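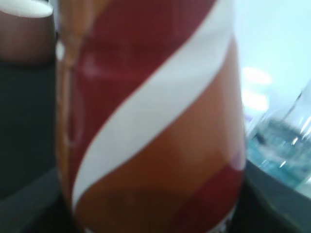
Lwazi Chauke maintains that the lids have to come off, that the labels have to stay on, and that anyone who squashes a bottle before taking it to the depot has thrown away the refund and may as well have put it in the river.

I share a house with Lwazi and have heard this most Sundays. I squash. I have always squashed. We moved to Brunby in November, there are four of us, and the back veranda is now so full of uncrushed bottles that the dog has had to find another way to the yard. Before I give in, can someone who has used the depot here tell me which bits are true? Lids, labels, squashing. Also whether glass goes in with the plastic or has to be kept apart, as we have both, plus a great many cans that none of us will own up to.
Posted by verandah_hostage

Jacobus Magagula
Your housemate is mostly right, which I'm sorry to have to put in writing.

Squashing is the big one. The machines outside the Brunby depot read the barcode, and they also want the thing to be more or less the shape it was when it left the factory. A flattened bottle gets spat back at you while the queue watches. The counter inside is more forgiving - they'll take a dented can if the writing can still be read - but I wouldn't turn up with a whole bag of pancakes and expect a warm welcome.

Labels stay on. No barcode, no money. Don't soak them off to be helpful. My mother did that with a season's worth of bottles, beautifully, and brought the lot home again.

Lids off, yes. There's a tub for them beside the door. If you forget a few, the person at the counter will sigh and do it for you.

Glass separate if you're going to the counter. The machines sort it themselves, so there it makes no difference, except to your arms. Empty everything properly and give it a quick rinse, particularly if it's going to sit on a veranda in summer. You'll get ants, and then wasps, and then Lwazi will have a view on that too.

Also worth knowing: wine and spirits bottles weren't on the accepted list last time I went. Check the board at the front before you carry them in.

Pretik
just use the council bin mate. life is short

Unirwood
Pretik, that's the price of a decent lunch going in the yellow bin.

To add to what Jacobus said, if you've got a real backlog, ring ahead and ask for the bulk drop-off. Our footy club took in 2,000 after the end-of-season do, and they gave us cages and a time slot so we weren't feeding them in one by one like a poker machine. Slots start at 9 in the morning and go quickly on weekends. You get a docket on the day and the money lands in your account later in the week.

The small 600 mL bottles blow about something shocking in the back of a ute. Bag them and tie the bag. I learnt this on the Mohammed Road roundabout and spent a good part of the afternoon there.

verandah_hostage
Thanks all. I've read the first answer out to the household and Lwazi has asked for it to be read again. Does anyone know if the counter takes milk cartons?

Unirwood
Flavoured milk in the small cartons, yes. Plain milk, no. Don't ask me why, I asked them and they didn't know either.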